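Slipping pads on a hand-held gripper: finding the fault and fixing it

Revised 2022-08-04

If plush toys drop out of the fingers partway through a lift, or the logged finger opening no longer agrees with the real one, work through the steps below before you blame the software. The procedure was written at Steltside after Sekar Santoso found 126 recorded grasps with a closed-finger reading that drifted from start to finish. The cause was mechanical. One pad had crept along its finger and the mount screws behind it were under-tightened.

You will need a hex driver that fits the mount screws, a lint-free cloth, isopropyl alcohol, a paint marker and a box of soft toys in mixed sizes.

Step 1. Stop and make safe

Stop recording and release the trigger. Unplug the gripper before putting a finger between the pads. The return spring is strong enough to pinch, and Ciarán Duggan has the blood blister to prove it.

Step 2. Look at the pads

Check both fingers from the front, over a test box if you have one ready. The pads should sit square to the finger with no lifted corners. Plush sheds fibre, and a thin layer of it on the texture is enough to lose grip.

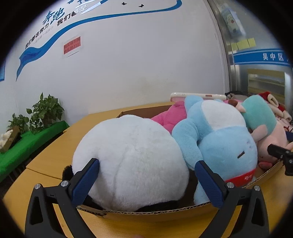
Gripper over the test box, with blue pads and silver screw heads on both fingers.

Wipe each pad along the grain of the texture, then across it. Let the alcohol dry fully. If a corner lifts under light thumb pressure, replace the pad – regluing has never lasted for us.

Step 3. Check the mount screws

Try each screw by hand. A sound one will not move. If one turns, back it out, clean the thread, apply a small drop of removable threadlocker and tighten it again. Draw a paint line across the head and onto the finger so that later movement shows up at a glance. Leave for 20 minutes.

Step 4. Reset the zero

Plug in, close the fingers on nothing and store the reading as zero. Open and close 11 times. If the closed reading wanders, go back to Step 3 – a loose mount gives the same symptom as a bad encoder and is far more common.

Step 5. Repeat the grasp that failed

Use soft toys of different sizes in an open cardboard box.
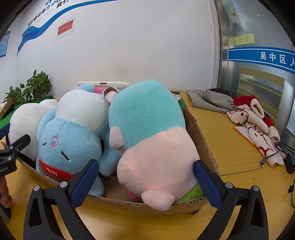 Bring the fingers down slowly and close until the fabric just dimples. Lift straight up, hold for seven seconds and lower. Large toys fail differently from small ones. With a large one the load sits near the fingertips and twists the pads outward, so repeat the lift from one end as well as from the middle.

Write down the toy, the grasp point and the result. If the toy slips with clean pads and tight screws, check the fingers for flex and tag the unit out of use.

Step 6. Deal with the old recordings

Mark every session since the last good zero check as suspect. Do not correct the readings with a fixed offset, as the error grows during a session. Bláthnaid Horgan keeps the list of affected sessions, and replacement pads are in the drawer marked Broltel.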